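Forum › Robotik und Automation › Greifer und Handhabung
Thema: Tag der offenen Tür bei Rameo in Birnville, Station Toastofen

kettenzug_77
15. Januar 2025
War gestern bei Rameo. Von den Stationen in der Halle hat mich die mit dem Sandwich am meisten beschäftigt. Aufgabe: belegtes Brot greifen, zum Ofen führen, ablegen. Handgeführter Zweifingergreifer, Kamera am Werkzeug, Marker an beiden Fingern. Zwei Bilder aus der Werkzeugkamera:
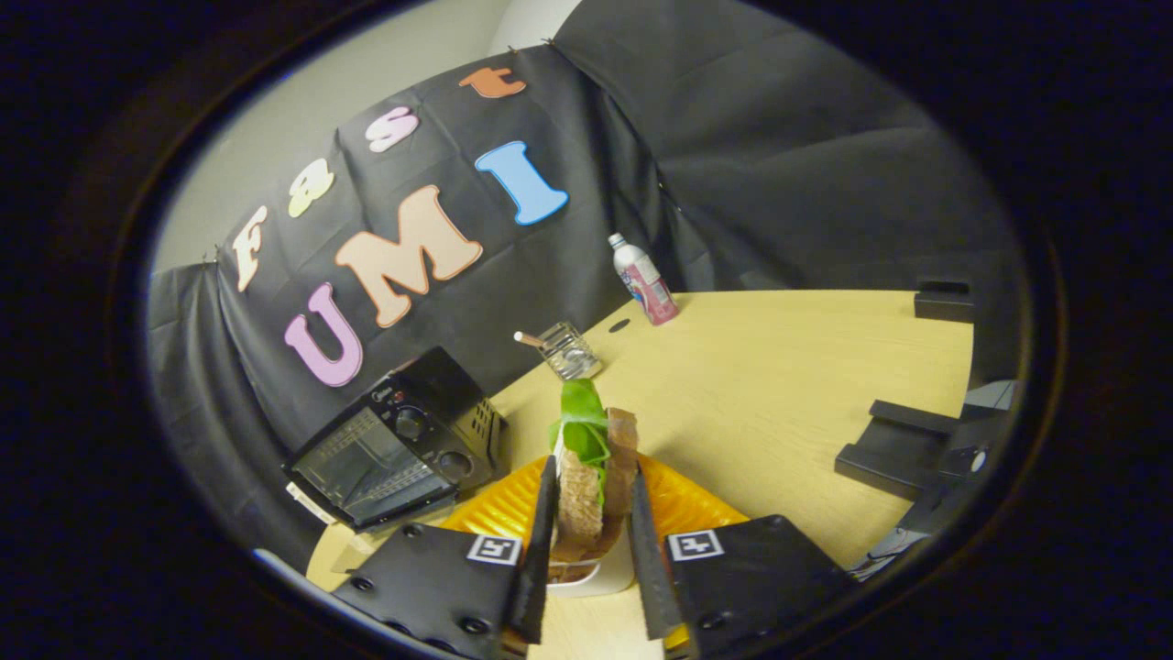
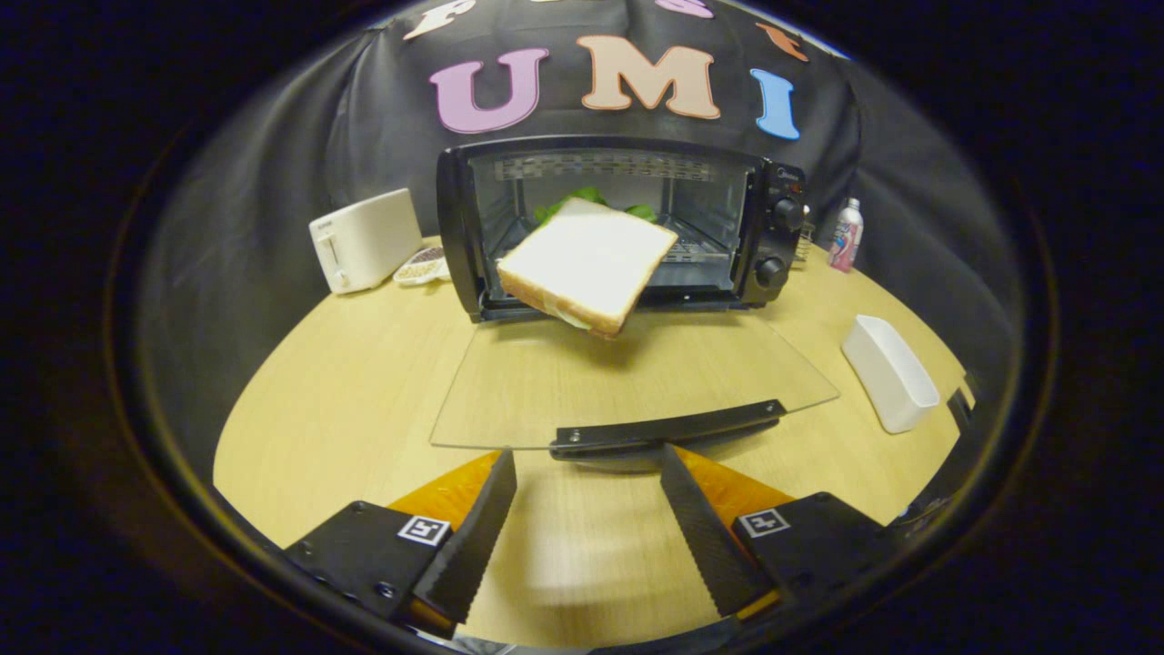

Fragen an die Runde

1. Wie haltet ihr die Greifkraft bei weichen, geschichteten Teilen klein genug, ohne dass der Belag wandert?
2. Reicht die eine Kamera am Werkzeug, wenn das Teil selbst einen guten Teil der Sicht verdeckt?

Laut Auskunft am Stand liegen 200 Durchgänge dieser Aufgabe vor, für alle Aufgaben zusammen 1.533.

spannzange
Zu 1: Kraft ist hier die falsche Größe. Bei nachgiebigen Backen gibst du die Öffnungsweite vor, der Rest ergibt sich aus der Verformung. Auf dem zweiten Bild sind die Pads lang und gezahnt, also viel Auflagefläche. Bei Brot würde ich trotzdem von der Kruste her greifen, die Krume gibt zu stark nach.

Lotrecht
Das Weitwinkelobjektiv hilft bei 2 mehr, als man denkt. Auf dem ersten Bild steht das Sandwich genau zwischen den Fingern, und links davon sind Tür und Drehknöpfe des Ofens trotzdem zu erkennen. Für die grobe Anfahrt genügt das. Beim Einschieben wird es enger, dort fehlt mir die Tiefe.

boltden_nutzer
Sehe ich anders. Wir fahren bei Lill eine Zelle mit Boltden-Steuerung und einer einzelnen Kamera am Flansch. Solange das Teil starr ist, kein Problem. Bei weichen Teilen ändert sich die Kontur nach jedem Griff, und die Unterkante des Teils ist aus dieser Perspektive schlecht zu fassen. Ohne zweite Ansicht von der Seite würde ich das nicht in Betrieb nehmen.

Lotrecht
In Betrieb nehmen will das auch keiner. Es geht um Aufzeichnung von Handführung, nicht um Taktzeit.

boltden_nutzer
Dann sollte man es am Stand auch so sagen. Im November lief dort eine ähnliche Station, und die Leute gingen mit dem Eindruck nach Hause, das sei serienreif.

kettenzug_77
Gesagt wurde es schon, aber leise. Zur Kontur: Auf dem zweiten Bild hängt das Brot schräg vor der offenen Ofentür, der Salat steht oben über. Genau dieser Überstand wäre mein Kandidat für Kontakt mit der Oberkante der Öffnung.

spannzange
Salat ist unkritisch, der gibt nach. Kritisch ist die offene Tür: Sie liegt flach nach vorn, mit dem Griffbügel an der Vorderkante. Wer zu tief anfährt, setzt dort auf — je nach Steifigkeit der Finger merkt man das erst spät.

messuhr217
Hat jemand nach der Lagegenauigkeit gefragt? Ohne Angabe zur Wiederholbarkeit kann man mit 200 Durchgängen wenig anfangen.

kettenzug_77
Gefragt ja, eine Zahl bekam ich nicht. Man verwies auf einen Bericht, der noch in Arbeit ist. Ich trage nach, sobald ich ihn habe.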